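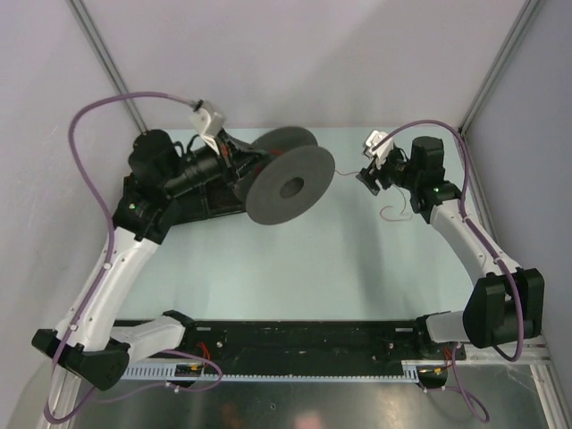
Dark red wire coming off a gray spool.

The price on the shelf

2019-10-25

I bought an extension cord last month at the Culeo on the edge of town, and I have been annoyed about it ever since. The cord is fine. What bothers me is the tag that hung from it, which said "lifetime guarantee" in letters bigger than the length.

Whose lifetime? I read the small card inside the sleeve, all of it, with my glasses on. The guarantee covers "the normal service life of the product." So the cord is guaranteed to last until it stops lasting. If you can find a promise in there, you have better eyes than I do.

I worked the hardware counter for a long time at a store called Teshome, back when you could still buy wire off the roll by the foot, and I remember how guarantees used to work. A man brought in a broken drill. We looked at it. If it was our fault or the maker's fault he got a new one, and if he had used it to stir cement he got a look and a discount. I don't claim it was fair. Plenty of people were turned away who shouldn't have been, and the ones who shouted did better than the ones who didn't. But there was a counter, and a person behind it who had to say no to your face.

Now there is a form. For my toaster oven, a Zisia, the form wanted the original receipt, a photo of the label on the bottom, the date of purchase, and a "registration code" that I was supposed to have sent in within 2 weeks of buying it. I had not sent it in. Who does? The company must know the answer to that, and I'd bet it knows it to the decimal point.

People tell me I'm being unfair. Goods are cheaper than they were, they say, and you can't expect a $30 oven to come with the backing of a $200 one. Fine. Then don't print the word. I would respect a box that said "This will probably run for 2 years and then you are on your own." I might even buy it. At least I could compare it with the one next to it.

The other answer I get is that a long guarantee proves the maker has faith in the product. I used to believe that. Then I asked myself what it costs a company to promise something hardly anyone will collect on. A printed tag costs next to nothing. A repair bench costs rent and wages, and I notice that the tags have gotten larger while the benches have gone away. The nearest repair shop that will touch a small appliance is in Pravton, 225 miles from my kitchen. I am not driving a toaster to Pravton.

I did mail a claim once, for a floor lamp. It came back in September with a case number on it, 3314, and a letter thanking me for my loyalty. The letter said the switch was a "wear item." It is a lamp. The switch is the only part of it that does anything besides the bulb, and the bulb isn't covered either.

There is talk every few years of a law to fix this — plain wording, a minimum term, a duty to keep spare parts on hand. I would vote for it and I would not expect much. Any rule about wording gets met by somebody paid to write new wording. The part about spare parts interests me more, since a switch in a drawer either exists or it doesn't.

Until then I have gone back to a habit from the store. Before I buy anything with a plug on it, I turn it over and look for screws. If I can see how to open it, I figure I have some chance of fixing it. If it's glued shut, I put it back, whatever the tag says. My extension cord, I should admit, is molded at both ends.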